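Buying a duplex with a tenant already in it - what happens to the deposit?

Posted by skotix_up, 22 July 2020

I have an accepted offer on a two-unit place. Upstairs is empty and I'll live there. Downstairs is rented furnished, and the lease runs through February. The tenant pays $800 a month and the seller says he is holding one month as a deposit. My agent at Prestedora says it will all be handled at closing, but nothing about it is in the contract. Closing is at Dağdelen Title. I have never been a landlord before. What should I have in writing, and who gives the tenant the deposit back when she moves out?

tralora

You will, in most places. The deposit should come to you as a credit on the closing statement, or be moved into an account in your name, depending on your state. If it isn't on the statement when you get the draft, call the title company that day.

The other things to get are the signed lease, any changes to it, and the move-in checklist. For a furnished unit you also want the furniture list, down to the bedside cabinets.

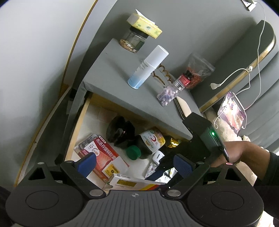
Can I ask the tenant to sign a new lease when I take over?

You can ask, but she can turn it down. The lease she has now stays in force with you as the owner, at the same rent, until it runs out. The usual exception is a lease that says it ends on a sale, so read every page.

Also ask for an estoppel certificate. It's a short form the tenant fills out and signs, stating the rent, the deposit, the end date and any side deals. On my place the seller said the deposit was $800 and the tenant's form said $800 plus a $212 pet deposit. We got the $212 added to the credit before closing.
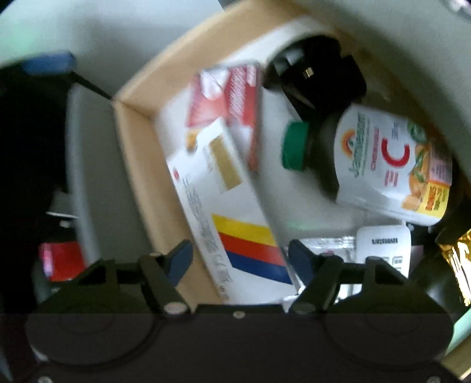

Rent gets split by the day too. If you close in the middle of the month and the seller has already collected, you're owed the days from closing on. Look for it as its own line, separate from the deposit. After closing, send the tenant a letter with your name, where to pay and where the deposit is held. Some states give you a deadline for that letter - mine was 10 days.

128 people found this useful
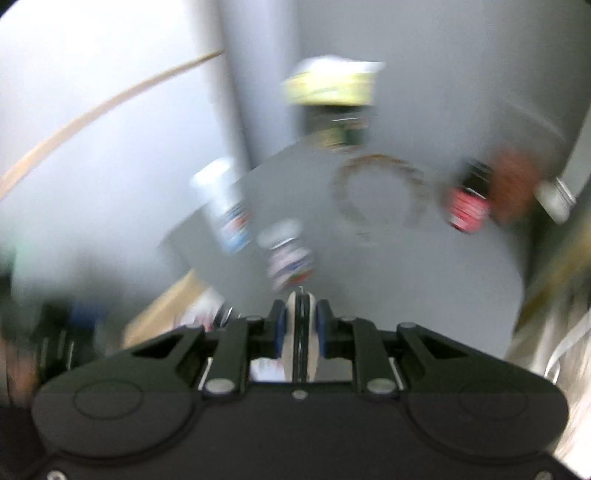 Blue finger pads closed on a white and pink item

homeowner_129

What she said. I didn't get the form and had to pay back a deposit I never received. Small claims against the seller took forever.

Check the utilities too. Ours had one water meter for both units and the lease didn't say who paid.

skotix_up

Thanks both. I called the title company and the deposit was not on the draft. They are adding it. Still waiting on the furniture list.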